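Vandow Rental Listings
Data card and README

What is in this folder

A set of 1,422 rental listings for houses and apartments in Vandow, cleaned up and put into one table. Each row is one listing as it was advertised, with the asking rent, the number of bedrooms and bathrooms, the parking, the heating type, whether the place was offered furnished, and the free text written by the agent or landlord. The listings are in English.

The table covers advertised rents only. We have no information on what tenants ended up paying, and a listing that disappeared may have been let, withdrawn or moved to another agent.

Last updated 9 May 2021.

Files

listings.csv
The main table, one row per listing, UTF-8, comma separated, with a header row.

areas.csv
The names and codes of the 6 areas used in the area column.

agents.csv
Agent codes and the office each one belongs to. Private landlords all share the code PRIV.

changes.txt
Notes on what was changed between versions.

Where the listings come from

Most of the rows were supplied by two letting agents, Drernov Lettings and Yazıcı Property, who exported them from their own office systems. The rest were typed in by hand from the Hiltlow notice pages, where private landlords advertise. The two agents agreed to the release of their listing text. For the private ads we kept the facts and rewrote the free text in short form, so those rows read differently from the others. If you are studying the wording of listings, filter out PRIV first.

Drernov exports one row per advertisement. Yazıcı exports one row per property and overwrites it when the rent changes, so earlier asking rents are lost for those homes. We could not find a way around this.

Columns in listings.csv

listing_id: a number we assigned. It has no meaning outside this table.
area: one of the codes in areas.csv.
agent: a code from agents.csv, or PRIV.
type: house, apartment, studio or room.
beds: number of bedrooms. Studios are 0.
baths: number of bathrooms. A half bath is counted as 0.5.
rent_month: asking rent per month, whole dollars.
deposit: asking deposit, whole dollars. Often blank.
furnished: yes, part, no or blank.
parking: none, street, driveway, garage or blank.
heating: gas, electric, oil, other or blank.
pets: yes, no, ask or blank.
text: the free text of the listing.

A blank means the listing did not say. Please do not read a blank in the parking column as no parking. Plenty of listings for houses with a driveway never mention it.
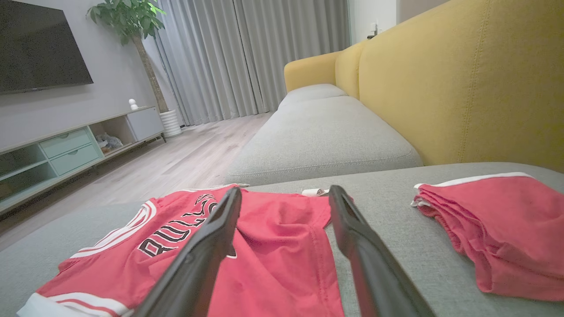 The furnished column needs the most care. Drernov uses "part furnished" for anything with kitchen appliances, while Yazıcı uses it only when there is at least a bed or a sofa. We left the agents' own labels as they were. In the private ads we entered "yes" where the landlord wrote furnished, and "part" where they listed single items. Comparing furnished rates between agents will give you a difference that is mostly down to these habits.

Cleaning steps

Weekly rents were multiplied by 52 and divided by 12, then rounded to the nearest dollar. Where a listing gave a range, we took the lower figure. Rents that included utilities were left alone, and there is no flag for them, although the word "included" in the text column will find most.

Exact duplicates were dropped. Near duplicates, such as the same house listed by two agents, were compared by hand and merged when the address, rent and bedroom count all matched. Some 110 rows went this way. Addresses were then removed from the table, along with phone numbers and viewing times in the text.

Spelling in the text column was not corrected. Capital letters and exclamation marks are as supplied. A few Yazıcı rows have a stray line break in the middle of the text, inside the quotation marks. Most spreadsheet programs handle this, but a script that reads the file line by line will not.

Known problems

The Hiltlow area is thin for apartments and should not be used alone for average rents.

Rooms in shared houses sometimes give the bedroom count of the whole house in beds. We fixed the ones we saw. Filter on type = room and check anything above 1.

A rent of exactly 1,000 turns up more often than you would expect. One of the office systems filled in that figure when the field was left empty, and we can't tell those rows from real ones. Treat them with caution or leave them out.

The deposit column mixes security deposits and holding deposits.

Suggested uses

The table has been used for simple rent comparisons by area and size, and for practice in pulling features out of listing text, such as floor type, yard and distance to a station. It is too small for training a pricing model that you would want to rely on. It should not be used to set or justify the rent of a particular home.

License and corrections

The table and the notes may be copied and changed for noncommercial use, provided Vandow Rental Listings is named as the source. The agents' listing text may be quoted in short extracts. Please ask before republishing the text column in full.

To report an error, send the listing_id, the column name and what you think the value should be. Landlords who want a row taken out can ask for that too, and it will be gone in the next version. The next update is planned for June and will add a column for the date each listing was first advertised, for Drernov rows only.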